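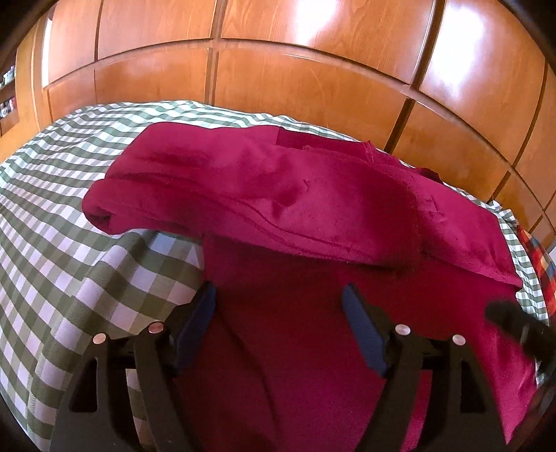
Checklist de segurança e inspeção – recolha de exemplos em quartos, pinça de mão

Versão de janeiro, com os meus comentários pelo meio. A Nadja Holzer pediu-me que deixasse isto por escrito antes de passar a pasta à equipa da Britau, por isso vai no meu português de sempre, sem grandes cerimónias!

ANTES DE COMEÇAR

1. Autorização da casa assinada e arquivada – OK
Pedir também licença para filmar armários e prateleiras. Há sempre uma caixinha com etiqueta num canto que o dono não quer ver gravada.

2. Dedos da pinça sem fissuras nem rebarbas – OK
Passar a unha pelas placas e pelos recortes. Em tecido felpudo uma rebarba mínima agarra tudo (já perdi uma tarde inteira com isto).

3. Almofadas azuis bem coladas na face interior – OK, COM RESERVA
Na pinça 3 um dos cantos começava a levantar. Colei e deixei repousar de um dia para o outro. Voltar a ver ao fim de 24 gravações.

4. Pinos do topo dos dedos apertados – OK
Apertar à mão, sem entusiasmo, que a rosca é delicada.

5. Articulações livres de fios e cotão – A REPETIR
Com mantas polares, limpar entre séries e não só no fim do dia. A escovinha da Clasteck serve perfeitamente.

DURANTE A GRAVAÇÃO

6. Reflexos nas superfícies brilhantes – ATENÇÃO
Os roupeiros envernizados são um castigo! A madeira fica quase branca onde apanha a luz. Fechar um pouco o estore e anotar na ficha.

7. Estado do tecido – ANOTAR
A manta vermelha tem a borda desfiada e um bocadinho rasgada. Pode ficar na série, gosto até de ter exemplos assim, mas pegar sempre pela parte dobrada e nunca puxar pelos fios soltos.

8. Variedade de padrões – OK
Lençol aos quadradinhos verdes e brancos por baixo, manta lisa por cima, um xadrez ao lado. Para o modelo é ótimo, quartos todos lisos já temos de sobra.

9. Postura de quem segura a pinça – FALHOU
Culpa minha, debrucei-me sobre a cama com as costas todas tortas. Um joelho apoiado ajuda muito. Pausa a cada 11 gravações, e é mesmo para fazer.

DEPOIS

10. Cópia para o disco Rivside e conferência dos ficheiros – OK

11. Cama composta como estava à chegada – OK

Pendente: almofadas de reserva, encomendadas à Charpentier. Até chegarem, a pinça 3 só trabalha com tecidos leves.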